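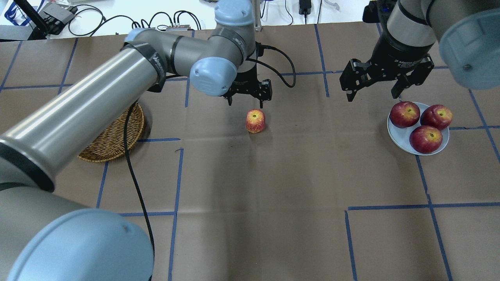 October, after lunch

New paper is down on the big table and I'm very pleased with it, so I'm writing up how I did it while I still remember, and also so that whoever does it next doesn't have to ring me (you can ring me, but I'll only read this out to you).

The old sheet had gone. It had that grey shine along the front where everyone leans, and a brown ring from my tea, and a tear I'd been taping over since the summer until there was more tape than paper. The kraft is off the Jovero roll, the plain brown one, 200 metres when it arrived and I don't think we've made much of a dent. It's heavier than the last lot and it fights you! It spent its whole life rolled up and would like to go back to that. What I ended up doing was cutting it long, flipping it so the curl faced down, and leaving it overnight under the flat boards from the rack. Next morning it lay down like a lamb apart from one corner. I've tried the trick with the damp sponge before and I wouldn't do it again, the paper goes wavy and stays wavy.

Measured the top while it was bare. It's 1546 mm one way, which explains why nothing I ever cut for it fits, as I've had 1500 in my head for as long as we've had the table. Written on the underside in marker now. Please don't trust the number on the old drawing.

Then the tape. Blue painter's tape, Hakell, the ordinary width. I did the long lines first and the cross lines after, and I'd do it that way round again. Arnaldo thinks short ones first. We had quite a discussion about it, with biscuits, and neither of us budged. My argument is that if the long ones are straight everything else can be squared off them, and if the long ones are out you see it from the door. His argument is that short bits are easier to lift and redo, and I'll give him that.

How I get a long line straight, for the record:

Pencil tick at each end, measured from the same table edge both times (not one from the left and one from the right, ask me how I know). Stick the tape down at the far tick, walk backwards with the roll, keep it just above the paper and a bit tight, and sight along it before letting it touch. Then lower the near end on to its tick and only press in the middle once both ends are happy. If you press as you go you get a banana. Don't stretch it hard either. Stretched tape creeps back over a day or two and pulls the paper into little puckers on both sides, and I had to redo one strip for exactly that.

The spaces are rectangles, by the way. I'd drawn them up as squares and then the leftover at one end was a silly sliver you couldn't use for anything, so I shared it out. I prefer it. Arnaldo Peixoto, if you are reading this, I know you don't.

Peeling: the reason for painter's tape is supposed to be that it comes up clean, and off wood or paint it does. Off kraft it depends. Fresh, it lifts fine if you go slowly and fold it right back on itself. Left for weeks it takes the top skin of the paper with it and you get a fluffy stripe. So if a line wants moving, move it this week or live with it. A bit of warmth from the hairdryer helped on the old sheet, but I wouldn't call that a test, I did it once and was in a hurry.

Same day, a bit later

Apples. The last ones had got to the stage where the whole corner smelled of cider, and one had a soft patch you could put a thumb through (I did, sorry). Cycled over to Baptista at the Droltbridge end of the high street and stood at the crate for far too long choosing. I'm sure they think I'm very particular about my lunch.

What I was after: red with some yellow in it, medium size, no stickers, no big bruises, and a shape that sits. That last one matters more than you'd think. A lot of apples have a lopsided bottom and lean over, and then they roll the moment someone knocks the table. I tried them on the flat edge of the crate before they went in the bag. The ones I chose have the yellow mostly as speckles and streaks up near the stem, and they're really rather handsome, the kind you'd draw if someone said draw an apple. I didn't catch the variety. There was a card but it was for the crate next door, or else Baptista is selling pears under a very strange name.

Weighed the biggest out of curiosity and it was over 200 grams. Didn't do the rest.

Washed them in warm water to get the wax off, or some of it. They come quite slippery, and fingermarks show up horribly on a waxed apple under our lights. A drop of washing up liquid, a proper rinse, dried with the soft cloth and not with blue roll, which leaves bits. They look a touch duller afterwards and I like them better for it. Keep them out of the fridge if they're going on the table the same day! They sweat when they come out and then you've got damp circles on brand new kraft, and kraft remembers everything.

Plate. We've gone back to the pale blue one. I was using the white dinner plate from the kitchen, but it kept being taken for actual dinners, fair enough, and it's got a rim you could ski down, so apples put near the edge slid into the middle whether you wanted them there or not. The pale one holds 3 apples nicely, touching but not jammed, two behind and one in front. I tried to get another on and it perched there looking nervous, so that one sits out on the paper on its own and I've decided that's where it lives.

The plate does slide about on kraft if it's bumped. I thought about a dab of blu-tack underneath and then thought about the grease mark. A ring of rolled-up painter's tape, sticky side out, would probably do it. Haven't tried. On the list.

Basket. The woven one, the shallow round one that's nearly a tray. I found it in the cupboard under the sink with clothes pegs in it, and it had a good layer of fluff in the weave. Went over it with a dry paintbrush (the old two inch, hairs cut short so they're stiff) and that got out most of what was in there, including some very elderly onion skin. I didn't wet it. Wicker that's been soaked and dried in a rush goes brittle and then you're picking splinters out of everything, and there's a lot of plaiting in that rim to go wrong. It's a lovely thing once it's clean, sort of a toasty gold, and it looks much nicer against the brown paper than the plastic tub did.

One snag with it. The weave on the bottom isn't flat, so it has a slight rock if you push on one side. I turned it until it found a spot where it sat still, and made a small pencil mark on the paper so I can get it back there. The mark's on the wall side. It'll be no use once the paper is changed, obviously.

Late afternoon, kettle on

Went back and looked at everything with the main lights on and the blinds down. Kraft is brilliant for this, it takes all the glare off. The bare top was like a mirror and you'd get two of every apple. With the paper on it's only soft shadows. The blue tape does have a slight sheen when you look along it low down, but from standing height I can't see it at all.

The one thing I don't love is crumbs. They vanish on brown paper. I swept what I thought was a clean table and got a little heap of something off it, toast I suspect, and I'm not going to name anyone, but please can toast stay by the kettle. Use the soft brush, go along the tape and never across it, the bristles catch on the ends and lift them. If an end does lift, cut it back square with the scalpel and put on a fresh bit with a small overlap. Don't try to rub it down again with your thumb, once there's paper fluff on the glue it's had it.

Cutting on the table: no. There's a mat. I cut on the paper once last year and went through it, and through the varnish, and the scratch is still there underneath for anyone who wants to come and admire it.

Things left over from today, in no order:

The curly corner. It's under tape now but it's lifting the tape, not the other way round. Might trim it at an angle.

Spare apples are in the bowl on the windowsill. Those ones can be eaten. The ones on the plate and the one on the paper can't, until I get new ones, at which point help yourselves, though I'd give them a sniff first.

We have 3 rolls of the Hakell left. I opened another thinking the first was finished and then found it round my own wrist, where I'd put it so as not to lose it.

Ask Baptista if they'd put a few aside next time, same sort, same size. It would save me the crate business. I'd need to find out what they're called first.

Arnaldo wants to know if we could do the next sheet with the short lines first, just to see. I said yes. I've got a good long straight edge put by for when he needs it.

Old paper is folded up by the back door. It's too taped to go in the recycling as it is, so I'm going to cut the clean parts out for wrapping and bin the rest. If anybody wants a decent sized piece for parcels, take it before I get to it with the scissors.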